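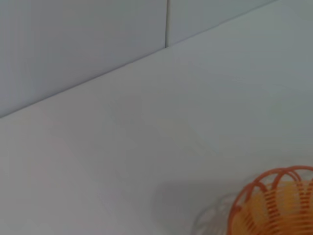

Ticket: Sasaki booking desk, double confirmations
Opened: 29/03/2023
Product: Skonel Scheduler, hosted
Site: Plorkville branch
Priority: normal
Status: closed

Reported problem

Customers who book an appointment through the website get the confirmation email twice. Both copies carry the same booking number and arrive within a minute of each other. Phone bookings entered by the front desk send one email, as they should. Reminder emails the day before are also single.

The branch first noticed it when a customer called to ask if she had been booked in for two slots. She had not. The calendar shows one entry per booking and the customer record is clean.

Steps already tried by the branch before opening the ticket

Logged out and back in on the front desk computer. Cleared the browser cache. Turned the "Send confirmation" setting off and on again under Notifications. Made a test booking with a personal email address and got two copies.

First reply from support

Please send us the booking number from your test and the full headers from both emails. In most mail programs you will find them under "Show original" or "View source." Also tell us if the website form was changed recently, including by an outside company.

Reply from branch

Headers attached as a text file. The website is looked after by Driruvberg. We are not aware of changes but will ask them.

Support notes

Compared the headers. The two messages have different message IDs, so this is not one message being delivered twice by the mail server. Two separate sends took place. The first came from our notification queue. The second also came from our queue but was started by an API call instead of the booking event.

Checked the API log for the account. Each web booking is followed by a call to the resend endpoint using the key labeled "website." The call comes in 4 seconds after the booking is saved and gets a 200 response every time. Nothing on our side is failing. The system is being asked to send again and does so.

Asked the branch to pass this on to Driruvberg with the log lines.

Reply from branch

Driruvberg say they added a line to the form in November so that customers would get a confirmation. At that time the "Send confirmation" setting was off in our account, which we had forgotten. It was switched on last week when we were going through the settings for the new opening hours. That matches when the calls from customers started.

Support notes

Cause is clear. There are 2 ways to fix it:

Option A. Leave "Send confirmation" on and have Driruvberg take the resend call out of the form.

Option B. Turn "Send confirmation" off and keep the resend call.

Recommended option A. With option B, phone bookings would send nothing at all, as they don't go through the website form. The resend endpoint is also meant for manual use from the customer record, and it ignores the customer's language preference. The branch has a number of customers set to Spanish, and the second email they received would have been in English.

Reply from branch

We will go with A. Driruvberg can make the change tonight after closing. Is there anything we should do in the meantime?

Support reply

No. Please don't turn the setting off while you wait, or desk bookings will go out without an email. If a customer asks about the second copy, tell them their booking is fine and that they can delete one of the emails.

After the change, make one test booking from the website and one from the desk. Use an address that has not been used for testing before. Cancel both when you are done so the slots open up again.

Reply from branch

Change is in. Website test: one email. Desk test: one email. Also tried a customer record set to Spanish and the email came in Spanish. Both tests and the extra one are canceled.

Support notes

Checked the API log after the change. No calls to the resend endpoint from the website key. The key still has permission to use that endpoint, so I have suggested limiting it to creating and reading bookings. The branch will take that up with Driruvberg separately.

Added a line to the help article on notification settings about checking for resend calls in custom forms.

Resolution: resend call removed from custom website form. No change to the product. Closed with the branch's agreement.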